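Folding t-shirts before or after sorting?
Kirnesley Household Forum > Laundry and Linen
Thread started 2020-05-25

jennylyn_q
We're a household of five and I do one big wash instead of lots of small ones. The washing isn't the trouble, it's what comes after. I tip the lot out on the table and start folding whatever is on top, and by the end I have a dozen small piles and no room left. Does anyone sort first and fold second? Or is that just handling everything twice?

Bosman48
Sort first. One person's things at a time, the rest stays in the basket. You are handling it twice but the second time is quick.

Erlinda S.
I don't agree with that. I worked in the linen room at the Standach for years and we never sorted first. You pick up a piece, you fold it, it goes on its pile. If you sort first you make heaps, and heaps crease. T-shirts are the worst for it, the cotton ones anyway.

Bosman48
A linen room is all sheets and towels though. Sheets don't belong to anybody. At home you've got five people's tops and half of them are the same size.

Erlinda S.
We did staff uniforms as well. But fair point about the sizes.

jennylyn_q
Two of mine are in the same school PE shirt so yes, I do have to look at the labels. That's where most of the time goes.

noel_mang
Put a stitch of coloured thread inside the collar, one colour each. My mum did it for the four of us. Lasts longer than pen.

Bosman48
Pen is fine if you get a proper laundry one. Mine has been through a couple of years of washes.

noel_mang
On white, maybe. You can't see it on navy.

B. Eberhard
I'm somewhere between the two of you. I keep one shirt out flat in the middle of the table, whatever is next goes in the back corner, and there's a shallow tray on the right for the folded ones. Nothing else comes out until that shirt is done. The tray matters more than you'd think. When it's full I stop and take it upstairs, so the piles never get tall enough to fall over.

Green one next to fold, red one waiting at the back, tray still empty:
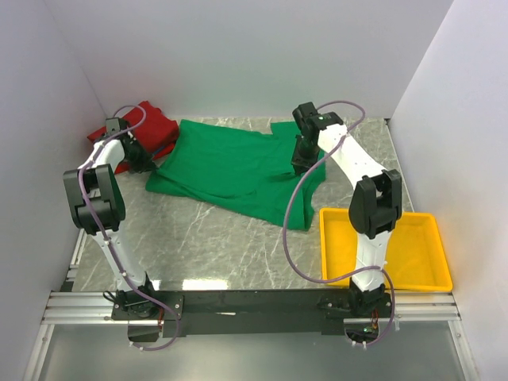

Erlinda S.
A tray is too small for a family wash. You'd be up and down the stairs all evening. I would use the tray for the small tops and leave adult ones in a pile on a chair, collars all the same way.

B. Eberhard
I do go up and down a fair bit. It doesn't bother me, but there are only two of us here.

jennylyn_q
I like the idea of only having one or two out at once. I've got a tray about the right size from the greenhouse, so I'll wash that and try it with the children's things. Do you fold sleeves in first or in half first?

noel_mang
Sleeves in first.

Bosman48
In half lengthways, then sleeves back. Then up from the hem.

Erlinda S.
Sleeves in first, face down. In half lengthways puts a crease down the front.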